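The table, finally

I have been putting off the table for the best part of four years, and on Tuesday I ran out of excuses. The rain had stopped, the radio was working, and I'd already cleaned the oven to get out of it. So off came the fruit bowl, the post, the three-week-old newspaper and the candle that nobody is allowed to light, and I got stuck in.

For those who haven't been reading long (hello!), the table came from Endstead, from the big second-hand place behind the station that used to be a carpet warehouse. I'd gone in for a lamp. I came out having paid for a table that wouldn't fit in the car, and had to go back on the bus the next day to sort out delivery, still without a lamp. It had a little paper label stuck underneath saying Nygård, which I've never managed to find out anything about. If you know, please tell me! I've looked it up every few months and all I get is farms.

Anyway. When it arrived it was orange. Not a nice orange either, more the colour of strong tea with evaporated milk in it, and sticky in hot weather so that you had to peel your forearms off it after breakfast. I put a cloth over it. Then I put a different cloth over it. I own 11 tablecloths now, which is a silly number for a household that mostly eats toast, and I bought nearly all of them to avoid an afternoon with some sandpaper.

I'd read plenty of advice and most of it disagreed. One lot says strip it with chemicals, another lot says never go near it with chemicals, and a very firm man on a forum said that if it was veneer I should leave it alone altogether as I'd go straight through. That did worry me. I still can't tell you for certain if it's solid or veneer, as the edges have a strip along them and I'm not about to prise it off to look. So I went gently, by hand, with fine paper wrapped round a cork block, always along the grain and stopping every few strokes to feel it with my palm like somebody checking a horse.

The old finish came off as a sort of toffee-coloured dust that got into everything, including the butter. Hoover as you go. I didn't, and I was still wiping it off the top of the fridge on Thursday morning. I also recommend taking your watch off first, which again, I did not.

But the wood! I had no idea it was so pale. I'd honestly been expecting brown under the orange, and instead it kept getting lighter until I had to sit down and have a cup of tea and just look at it. There's a lot going on in the grain once you get your eye in, too, with long wavy bits that wander off across the top and then these ovals one inside another, like the rings round a stone when you drop it in a pond. I must have had my dinner on top of them hundreds of times.

Then the finish. I'd meant to use wax, because my last tin of Gutberg did such a lovely job on the stool in the hall, but the stool doesn't get curry on it. The woman in the hardware shop steered me towards a clear oil by Traltine instead, and I bought the small tin, which was plenty. Thin coats, a lint-free rag (an old pillowcase in my case), wipe off whatever hasn't soaked in, then leave it overnight and don't keep poking it. I poked it. You could see the fingerprint for a day and I had to rub that corner down again.

I tried a bit underneath first to check the colour and I'd say do that whatever tin you've got, as oil can bring the yellow up and I'd have cried. It did warm up a touch but it's stayed light, and when the sun gets round to that side of the kitchen in the late afternoon the whole top goes nearly white. I've been finding reasons to be in there at four o'clock.

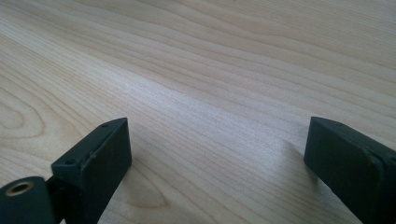
The legs are next, and I'm dreading them. They're turned, with all those little grooves, and every one of those grooves is full of orange. I've had a go at the back of one with a strip of sandpaper folded over some string and it sort of works if you saw it to and fro, but it's slow and it makes your knees ache. I might leave them as they are until spring and pretend that two colours was the plan all along.

In the meantime I've got a heap of tablecloths to find homes for. The blue check one is staying.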